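Clear zone around bins on a shared table — what do you use?

gripnotes
February 26, 2021
We're rewriting our bench rules at Arnwood and I'm stuck on one line. The draft says no loose object within 20 cm of the bin rim while an arm is powered. Half the group thinks that's too strict for tabletop pick and place. What do other people have written down?

torquewrench_7
Ours is the Comstead sheet with a few edits. Nothing breakable inside the reach of either arm, and soft items can stay anywhere. We never put a distance on it.

gripnotes
Soft items are what I'm worried about. A plush gets dragged against something hard and you have the same problem. Typical layout for us:

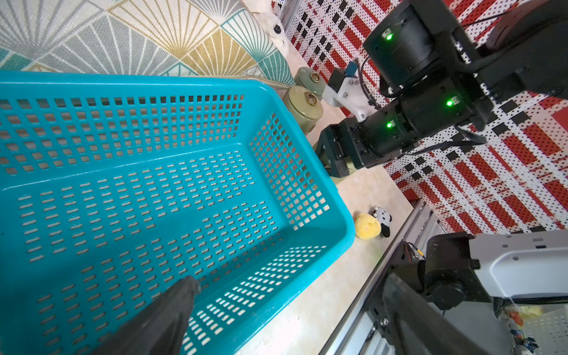

Turquoise basket, two plush toys on the right and one up near the top of the frame, two lidded jars past the far rim.

torquewrench_7
I'd move the jars before arguing about the toys. Those are ceramic. Under our sheet they fail the check and the run doesn't start.

slowjog
Disagree with pulling them. If the task set has jars in it, the policy has to see jars. Cap the speed near the rim and leave the table alone. We did 336 runs at Suwannarat with a cap and broke 2 lids, both during manual jogging.

torquewrench_7
That's two lids more than we broke. A cap is fine as a second measure, but it shouldn't replace clearance.

bexley_lab
Check your cables too. Our rule 7 says wrist cables get tied so no loop can catch a bin handle or a lid knob, and it gets skipped more than any other.

gripnotes
Good point, adding that. Current wording: breakables out of reach unless the task needs them, speed cap on if they stay, cables checked before power.

slowjog
I can live with that. I'd still drop the 20 cm.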